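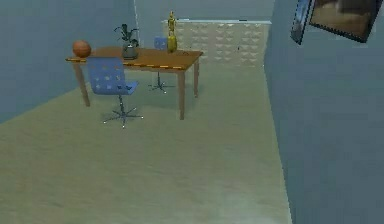 A simulated room in Clenley Rooms: table with basketball, potted plant and golden figurine, and two blue office chairs.

Jomitz releases Clenley Rooms, a library of simulated interiors for testing indoor robots

HASTDEN, April. Jomitz, a software company in Hastden, announces today the release of Clenley Rooms, a library of furnished virtual rooms for teams who develop robots for homes, offices and schools. The library contains 932 rooms and 3,827 separate objects, and it is available by yearly licence.

With Clenley Rooms, a team can try its navigation or object search software on a computer before the real machine enters a real building. The rooms are furnished with everyday things such as tables, chairs, plants, balls and ornaments. Each object has its own name and its own weight in the library, and it can be moved, exchanged or removed by the user. The colour of the walls and the type of floor can also be changed.

Particular care was given to furniture which is difficult for a moving robot. An office chair with a star-shaped base takes more space at the floor than at the height of the seat, and a chair at the far side of a table is partly hidden. Such situations are frequent in the library, and the user can search for them by keyword.

The product was tested over 12 months by Kurtuluş, a maker of delivery robots for office buildings. Kurtuluş used the rooms to prepare its new machine for carpeted floors and for narrow passages between tables. According to the company, the tests allowed its engineers to find several errors in route planning at an early stage, and the work on the route planner continues with the released version.

Clenley Rooms is offered in two editions. The Standard edition includes all rooms and objects for one work group. The Campus edition is for universities and colleges, and it permits use in teaching and on student computers. Both editions include a tool for placing objects at random on tables and shelves, so that one room can be used for many different trials.

New rooms will be added twice a year. The next addition is planned for the autumn and will have kitchens and laundries as its centre.

Interested teams can request a trial version with 15 rooms through the Jomitz website. The trial is free of charge and does not end automatically.

About Jomitz
Jomitz develops simulation software for service robotics. The company has its office in Hastden and sells its products directly and through partners.

Media enquiries: Jomitz press office, Hastden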